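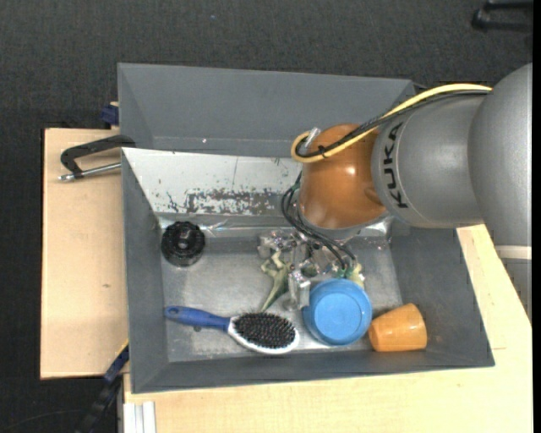
Call for Participants: Working Group on Good Practice for Bin Picking Cells

Jeker is looking for people to join a working group that will write a good practice guide for robot picking cells. We mean cells where an arm takes mixed household goods out of an open bin, one at a time. The guide will cover how these cells are set up, checked, run and shut down, and how the results are written up.

The work will be done at our Trulitz site, with some meetings held online. You do not need to be an engineer to apply.

Why we are doing this

The safety of industrial arms is well covered by existing standards, and we don't plan to write over the top of them. What we have found is that a lot of everyday practice falls outside those documents. One lab clamps its bins to the bench and another just sets them down. One site swaps a worn bin as soon as the coating starts to flake, and the next keeps using it until the floor has gone through. Both will publish a pick rate, and the two numbers can't be fairly compared.

Last year we went back through our own logs, 3,546 entries in all, and tried to sort the stoppages by cause. We couldn't do it properly. Operators had used different words for the same fault, and in many cases the state of the bin, the cables or the gripper had not been noted at all. The logs are being used as the starting material for the guide.

What the guide will cover

The draft outline has 13 sections. The ones we most need help with are:

Fixing the bins. Type and position of clamps, how often they are checked, and what counts as movement.

Cable routing on the arm. Where ties go, how much slack to leave at the joints, and how to keep thin wires near the gripper from catching on the bin wall or the goods.

Choice of objects. Brushes, cups, small toys and the like are common, but there is no agreed way to list them, replace them or say how they were laid out.

Bin condition. Chips, scratches, worn coating, shiny film or tape, and how these should be recorded when a vision system is in use.

Entering the cell. Who may reach into a bin, what must be locked out first, and who signs the cell back on.

Stoppage wording. A short common list of fault names that operators will really use.

Who we would like to hear from

Operators and technicians who work with arms of any make
People who maintain grippers, tooling or cabling
Health and safety representatives
Warehouse or packing staff who have worked beside a picking cell
Researchers who report picking results
Trainers and technical writers

We would especially like to hear from people on the floor. Places will be shared between these groups, and no employer may hold more than 2 seats.

What is involved

Members read the drafts, send written comments and attend a monthly meeting. There are also practical days at Trulitz, where members try out the draft checks on a working cell and mark up anything that is unclear or can't be done in the time allowed. Safety boots are required on those days. Glasses and hearing protection are supplied. All visitors complete the site induction before going near the cells, including those who have done it at our Ellery site.

Members who are not paid by an employer for their time will receive an honorarium of $2,000 for the full term. Travel to Trulitz is paid at our usual rate. Please keep your receipts.

The finished guide will be free to download. Members will be listed in it unless they ask not to be.

How to apply

Send us one page that covers:

your current or most recent role
the kind of cell or equipment you have worked with
which section of the outline you could help with, and why
any access needs for meetings or site days

A resumé is not needed. If your employer has to approve your taking part, please have that sorted out before you apply. Tell us about any link to a company that sells arms, grippers or vision systems. A link does not rule you out, but it will be recorded in the minutes.

Mark your application "Picking Guide" and send it to the Jeker office in Brastarton, by post or through the contact form on this site. Applications close at 5 pm on 12 July 2022. We will reply to everyone who applies, and late applications will be kept on file in case a seat comes open.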